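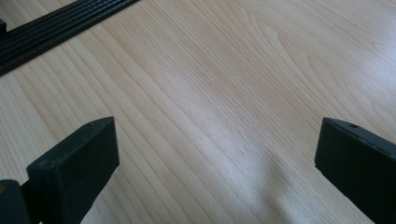

Fingers open over the bench, glare courtesy of the glossy laminate.

The gripper has reached the stage where it opens, closes, and makes me feel judged. I'm calling that progress.

For anyone who missed the earlier posts, I'm building a hand-held gripper in the shared workshop on Brunau, two fingers, one trigger, and a small motor that sounds like a wasp in a soup can. The plan is to get the hand right first and worry about the arm later. The arm is currently a cardboard tube with a lot of confidence written on it in marker.

This month was all fingers. The first pair were printed in a cheerful orange and flexed like cheese sticks. The new ones are dark, blocky and matte, with angled faces at the tips, and they look as if they belong to something expensive. They don't. The whole project has cost me $290 so far, and that includes $105 for a motor controller I wired backwards on the evening it arrived. It made a small smell. I ordered a second one, a cheaper one from Oltero, and I have been very polite to it ever since.

The angled tips were supposed to help with picking flat things off a table. They do, if the flat thing is a beer coaster and you're patient. With a washer they push it across the laminate at a dignified pace until it falls off the far side, and then I get to crawl around under the bench with a flashlight. I've found three washers down there that weren't even mine.

About that laminate: the bench top is glossy, which I never noticed until I needed things to stay put on it. It also throws the light right back at you, so lining up the tips by eye means tilting your head like a confused dog. I tried a sheet of black paper and immediately lost the fingers against it. Back to wood grain.

The other job was the grip pads. I want something squishy on the inside faces, and so far I've tried bicycle inner tube (smells), shelf liner (peels) and a slice of yoga mat (surprisingly good, ugly as sin). Someone left a note on my shelf suggesting silicone, with no further details, and I respect that.

Software is fine. By that I mean the trigger sends a number from 0 to 300 and the fingers go somewhere in response. At the top end they used to keep squeezing until the belt skipped, so there's now a limit in the code with a comment above it that just says NO.

The project still needs a name. I wanted Pandon, but I've already used it for a shelf that fell down – and I'm not ready to go through that again.

Next up is a proper cable run, and a washer. I want to pick up one washer.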